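Community | Local News

Mimerness library to lend tote bags and tools from September

Residents of Mimerness will be able to borrow more than books when the town library reopens its lower floor in September. The library is adding a lending room with household items, hand tools, sewing supplies and reusable bags, all available on a regular library card.

The collection starts with 179 items. Most were donated during a drive held at the library and at the Uysal hardware store on the main street. The rest were bought with a grant from Landix, a building supply firm based outside town.

"People kept asking us for things we didn't have," said Songül Çetinkaya, who manages the library. "A drill for one afternoon, a big cake pan, a folding table. We wrote the requests down for a year and used that list to decide what to take."

Items can be kept for 20 days and renewed once if no one else has asked for them. There is no charge to borrow. Late items cost $2 a day, the same as the library charges for films. Power tools can only be checked out by adults, and borrowers must sign a short safety form the first time.

Reijo Savolainen ran a repair shop in Mimerness until he retired, and he checked the donated tools before they were added. He turned away several saws with worn cords and one heat gun that would not shut off. Each tool that passed was cleaned, tagged and given a printed instruction sheet.

Bags turned out to be the most common donation. The library will keep a stock of cloth totes near the front desk for people who arrive without one, and they do not have to be checked out. Borrowers are asked to bring them back when they can. Worn bags will go to the sewing group that meets upstairs, which plans to patch them or use the fabric for book covers.

The lower floor had been closed to the public since a pipe leak damaged the old periodicals room. Repairs included new drains and wiring, along with a ramp from the parking lot — something residents had requested at two town meetings. The periodicals have moved to the main floor, next to the children's section.

Town council member Kaan Oral said the lending room would be reviewed after its first year. The library currently has 1,136 active cardholders, and the council wants to know whether the new service brings in people who have not used the library before.

"If it doesn't get used, we can put the space to something else," Oral said. "I expect it will get used."

The lending room will be open during regular library hours, with the last checkout at 5:30 p.m. Items can be reserved by phone or at the front desk. Online reservations are planned but will not be ready at opening. Larger items, including the folding tables and a carpet cleaner, must be picked up and returned at the ramp entrance.

The library is still accepting extension cords, baking pans, garden tools and clean cloth bags in good condition. Donations can be left at the front desk. Furniture, car parts and electric blankets will not be accepted.

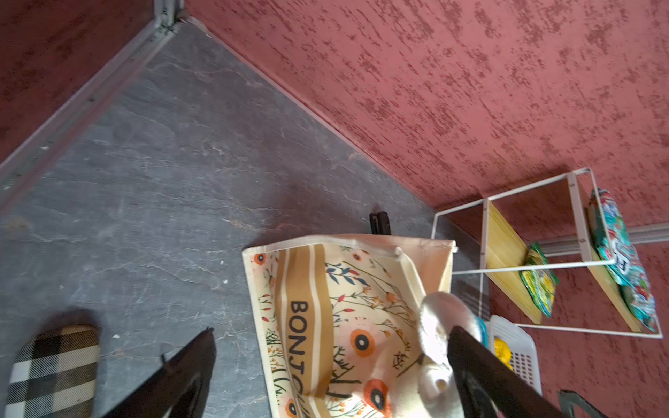 Related stories

Stellusach bus route adds an early stop at the clinic
Hacer Karakaya named head of the Mimerness summer music program
Council delays vote on parking lot lighting
Sewing group looks for beginners and spare machines
Dilek Gündoğdu to retire after long career at the town pool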